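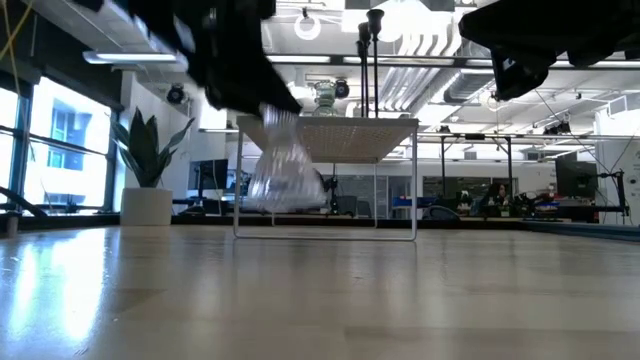

Changes to the Home Baking Evenings

The Praritz Community Kitchen will resume its home baking evenings in October. Sessions will be held at the Fleston Street building and will begin at 6:30 p.m. Doors open fifteen minutes earlier, and participants are asked to be seated by the start of the session so that the ovens can be used in order.

The fall program is devoted to yeast breads for the household table: sandwich loaves, dinner rolls, and a plain braided loaf. Quick breads and muffins, which made up most of the spring program, will return after the new year. Members who still hold a spring credit may apply it to any fall session. Credits do not need to be exchanged in advance and will be recorded at the door.

Registration

Each session has 22 places. Last season 57 members were on the waiting list by the second week, and the Kitchen has therefore set a limit of 2 sessions per household until every household on the list has been offered a place. Remaining places will then be released to all members. Registration forms are available at the front desk and at the Charpentier branch library. Forms left in the book return at the library cannot be processed.

Members who are unable to attend are asked to cancel by noon on the day before the session. Flour is weighed and set out that afternoon, and a late cancellation usually means an empty station.

What to Bring

Participants should bring an apron, a clean dish towel, and one standard loaf pan. Pans should be metal. Glass pans heat differently, and the baking times on the recipe sheets do not apply to them. Flour, yeast, salt, butter, and milk are supplied. Those who prefer to work with whole wheat flour may bring their own, and should expect to add a little more liquid than the recipe calls for.

Dough made during the evening will have its first rise at the Kitchen. Rolls will be baked on site. Sandwich loaves and the braided loaf will be shaped on site and taken home for the second rise, as the ovens must be turned off by 9 p.m. A covered pan may be kept in the refrigerator overnight and baked in the morning, after it has stood on the counter for an hour.

Allergies

Wheat, milk, and eggs are in use at every session. Nuts and sesame will not be used this fall, and participants are asked not to bring them as toppings. The Kitchen is unable to offer a gluten-free station in the same room.

The Recipe Booklet

The revised household bread booklet is now at the printer. The Kitchen has ordered 2,000 copies, and one will be given to each registered household at its first session. The new edition gives all flour quantities by weight as well as by cup. It also corrects the dinner roll recipe in the previous edition, where the salt was listed in tablespoons. The correct measure is teaspoons. Members who still use the older booklet should mark the change on their copy.

A short section on freezing has been added. Baked rolls keep well if they are cooled completely, wrapped, and frozen on the same day. They may be reheated from frozen in a low oven.

Parking

The lot behind the building is being resurfaced and will be closed through October. Parking is available on Bresix Avenue, where the meters are not in force after 6 p.m. The side entrance remains open, and the ramp can be reached from the sidewalk.

Questions about registration may be directed to the front desk during regular hours.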